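Unit 7: Drying and Draining
Household Materials and Methods
Course notes prepared by Genalyn Tan, revised by Arnel Tiongson
Revision of June 10, 2020

Read before class: chapter 5 of the Umali reader, sections on evaporation and on wood finishes. The section on heat pumps can be skipped.

7.1 Terms

Free water is water lying on a surface or held in gaps between parts. It can be removed by tilting, shaking or wiping.
Bound water is water held inside a material such as wood, cotton or sponge. It leaves only by evaporation.
Drainage is the removal of free water by gravity.
Residue is what the water leaves behind when it evaporates, mostly minerals and traces of detergent.

Students often use "drained" and "dry" to mean the same thing. In this course they are separate. A plate that has stopped dripping is drained. It still carries a thin film, and the film takes longer to go than the drips did.

7.2 Evaporation rate

Four conditions set the rate for a given film of water: temperature of the surface, humidity of the air next to it, air speed, and exposed area. The humidity that counts is the humidity in the thin layer touching the film. In still air this layer fills with vapor and the rate drops, even when the rest of the room is dry. A slow fan works by replacing this layer.

Hot rinse water speeds drying mainly by heating the dish. Thick stoneware holds more heat than thin plastic and so keeps evaporating for longer after the rinse. Plastic cools quickly, and its surface also tends to hold water in beads. A bead has less exposed area than the same water spread in a film. Both effects act in the same direction.

7.3 Geometry

Any concave shape facing up is a reservoir. Any concave shape facing down on a flat surface traps humid air. A cup turned over on a flat counter can stay wet inside overnight. Raising one side of the rim opens a path for air, and the size of the gap matters less than having one at all.

Plates should stand near vertical with space between them. Two plates in contact hold a wedge of water by capillary action, and this water won't drain at any angle. Bowls are the difficult case. They nest when stood upright in a row and so need wider spacing than plates.

7.4 Supports

A support should touch the dish at few points and leave the underside open. Wire meets both conditions. Cloth fails the second but takes up free water, so it is useful for the first few minutes and a hindrance after that. Folded towels should be changed once they feel wet through. 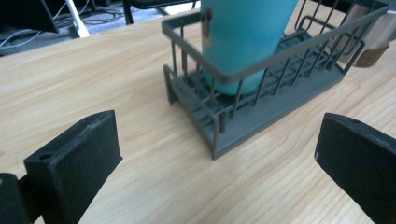
Coated wire fails first at cut ends and at welds, where the coating is thinnest. Once bare steel is exposed, rust spreads under the coating and lifts it. Inspect the welds on the bottom first. Stainless wire avoids the problem at higher cost.

7.5 Water and wood

Wood swells across the grain and hardly at all along it. A board wetted on one face only will cup, with the wet face becoming convex. Oil finishes slow the entry of water. Film finishes block it until they are scratched. White rings in a film finish are moisture held in the finish itself and often fade; black marks are in the wood and have to be sanded or bleached out.

7.6 Exercises

1. Weigh a dry cotton towel, soak it, wring it by hand and weigh it again. Report bound and free water separately, and state how you divided them.
2. Dry 8 identical cups, half of them flat on the counter and half with one side raised. Record the time to a dry interior for each.
3. Explain why a spoon left in a cup slows the drying of both.

Exercise 2 is due at the start of Unit 8. Scales may be signed out from room 343.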